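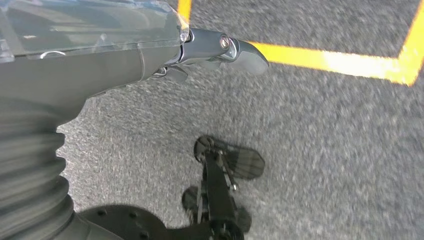 READERS WANTED, Tratby Freethought Library

Paid, part time, 9 hours a week. Starts July. Posted 19 April 2025.

We need two people to read and sort old pamphlets on belief and unbelief. Sermons, replies to sermons, replies to the replies. Mostly 1800s, mostly in English, a few in French. Over 240 boxes came to us from the Balamo Hall reading room when it shut in 1993 and most have never been properly listed.

What you'd do: open a box, read enough of each item to say what it argues (for God, against, on the fence, can't tell), write 40 words or so for the catalog. Flag anything torn or moldy. Thats the job.

Who we want: patient readers. Any faith or none, we do not ask. No degree needed. You should be able to sum up an argument you think is dead wrong and have its author nod along. French a plus.
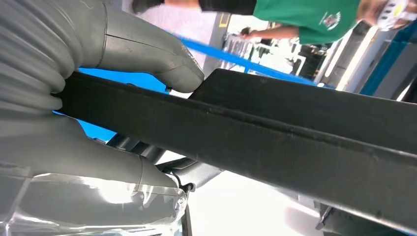
Pay is hourly, same rate for both posts, paid every two weeks. Hours are flexible but must be done on site, upstairs at the Jarner Street building. Stairs only, sorry, no elevator yet. Bus stops outside.

To apply: one page about you, plus a short summary of any religious or anti-religious tract you've read. Your own words. No résumés longer than two pages please, we wont get to them.

Drop it at the front desk or mail to Readers, Tsang Room, Tratby Freethought Library. Past applicants welcome to try agian. Interviews are short, bring reading glasses if you use them.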